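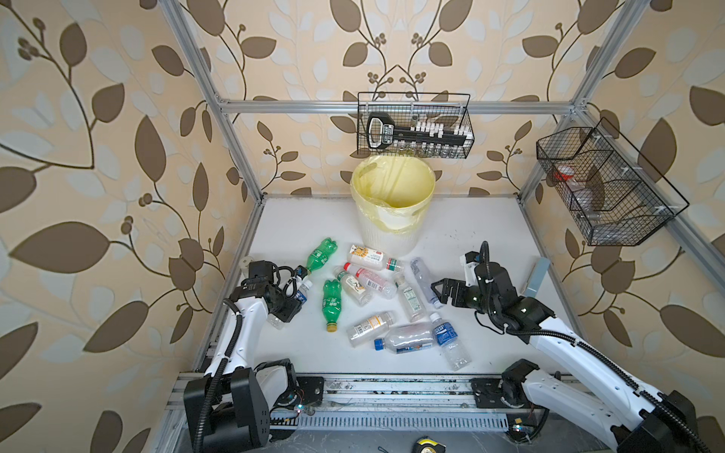 Abdelkrim Hamdy reckons I should just crush the lot and be done with it, and asked under my last post why I bother sorting drink bottles at all. Fair question.

At Sarnside we used to tip everything in together. The Kosisden depot takes up to 500 bottles a visit, and they want them empty, with the labels left on. Anything with liquid still in it gets handed back. I lost most of an afternoon in October to that, pouring out cold tea in the car park.
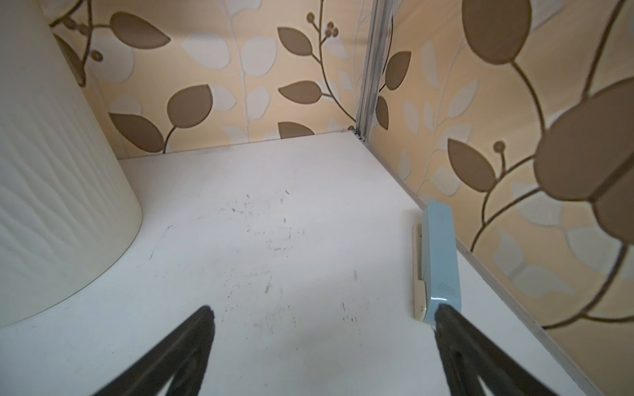 Borkano Tidy Club

So now I do it at the table. Bottles go on their sides where I can read the labels, and a white bin with a yellow liner takes whatever is ready. The wavy plastic bin was cheap and the liner folds over the rim nicely. Green soft drink bottles are the worst for colour sorting, so I pull those out first.
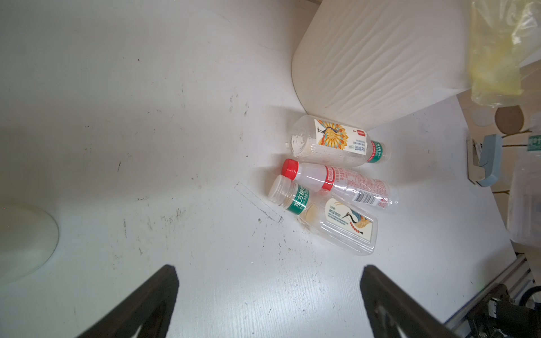
Tea bottles need a second look. A mouthful hides near the neck and you don't notice until it's down your sleeve. I tip each one over the sink and put the cap back on.

The club's target is 2000 by the end of the season. We're 200 short. 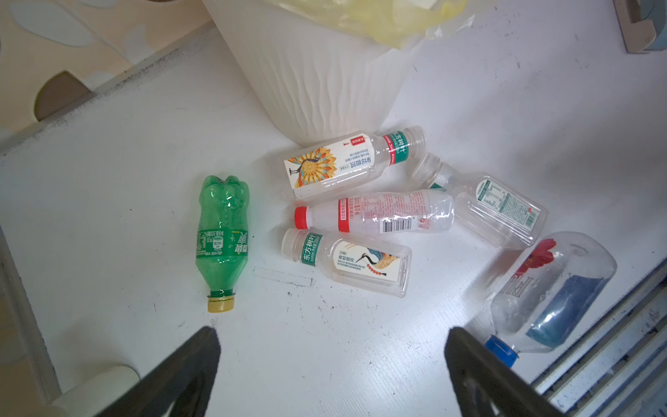 Soft drink and tea bottles beside the bin.

Next run to Kosisden leaves at 9 am from the Mahrous side gate. Bring your own gloves.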